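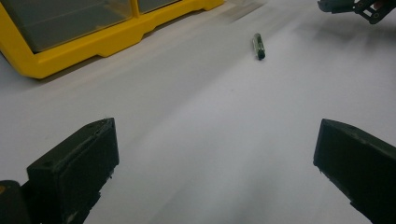 Figure 1. Sorting table with a single green battery and the yellow storage organizer.

Batteries in the Wrong Drawer: A Study of Household Sorting
Term project report, Kernemeck Hall group
September 2020

1. Background

Every shared house has a drawer. Ours at Kernemeck Hall held takeout menus, a key that fits no lock on the property, and batteries of every age and opinion. When the smoke alarm on the second floor began to chirp in January, it took four people and most of an evening to find one battery that would shut it up. Our instructor had asked for a project that dealt with "a real problem of storage or flow." We had one, and it was chirping.

Our question was simple: if loose batteries are given a fixed place, will people put them there? We expected the answer to be no and planned accordingly.

2. Setup

We used one white table in the study room and a yellow plastic organizer. The white top was a lucky choice. Small things show up on it, even at the hour when most of our housemates do their tidying. The table had been the ironing table before that, though no one in the group could remember any ironing.

The organizer was divided by battery size, with one section kept for dead cells on their way to the drop-off bin at the Edwards Building. We wrote the labels by hand. The label maker we borrowed from the Lirkora lab needed batteries.

3. Method

The collection ran for 50 days. Residents were asked to bring any loose battery to the table, lay it down on the bare surface, and leave it for us to test and file. We had first asked them to do the filing themselves, but this led to a long argument about whether a battery that runs a clock but not a flashlight is dead. (Our position: it is resting.)

Each evening one of us tested whatever was on the table with a cheap meter, wrote the result in the log, and put the battery away. Button cells were left out of the count and kept in a lidded jar, as the house rules require. Anything leaking went into a bag and straight out to the bin.

4. Results

The log closed at 479 batteries, which is a lot for a house that could not quiet one alarm. Of these, more than half still had a usable charge. A good share came from a single closet that had once belonged to the Vernetti Street radio club, so our total says less about normal households than we would like.

Participation was better than we had guessed. The most common failure was the person who brought a battery as far as the study room and then set it on the windowsill, the bookshelf or, in one case, the piano. We logged these as "near deliveries" and tried not to take it personally.

The dead section filled up first and had to be emptied 2 times. The section for 9-volts stayed close to empty for the whole period, and the alarms are the only things in the house that use them.

5. Problems

Our log had a column for brand, and we dropped it in the second week. Half the wrappers were too worn to read and the column mostly recorded our guesses. We also failed to note where each battery came from - a pity, as the closet would have made a nice chart.

6. Next steps

The table goes back to the study room's owners at the end of term. The organizer will stay, on a shelf near the front door. We would like the next group to move the 9-volts to the top section and to check the drawer again after winter break. At the time of writing it holds the key, the menus and three new batteries.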